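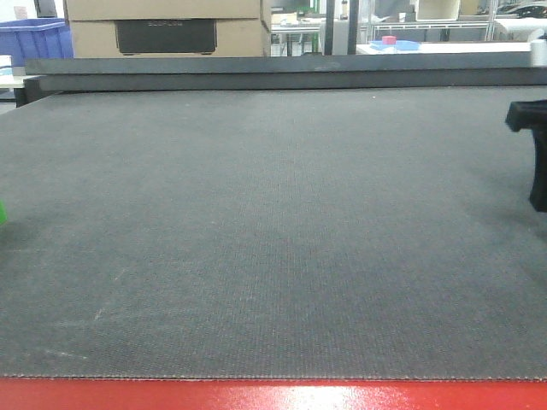

Can you train a robot arm on a small bench without a fancy lab? Plenty of people do, and our group at Seltwood got through a whole project that way – it mostly comes down to how patient you are with your demos.

G'day, and welcome to the gallery for our little imitation learning study! I'm Amber Inskip, and with Graham Sugden I've been teaching an arm to pick up small objects by steering it through the job ourselves, over and over, then letting it have a go. We started in January and wanted to know whether a few messy demos (wobbles, second tries, the lot) would teach it as well as lots of tidy ones.

The short version is that the messy ones did better than I'd bet on. With 22 demos that had the fumbles left in, it managed 13 good grasps before we had to step in. With the same number of tidy ones it got to 5, and Graham owes me a coffee.

The work area: a dark grey mat over a glossy red surface, with a raised bar along the back. Yes, the mat's got a few pale scuffs toward the lower left, and I've grown quite fond of them.

We tried 3 starting heights for the arm as well, and the lowest was my favourite by a mile – I'll write that up properly once Graham's finished arguing with me about the plots. If you're at Havthorpe or Bainbridge and want the training settings, just drop me a line!

Amber, 12 Mar 2018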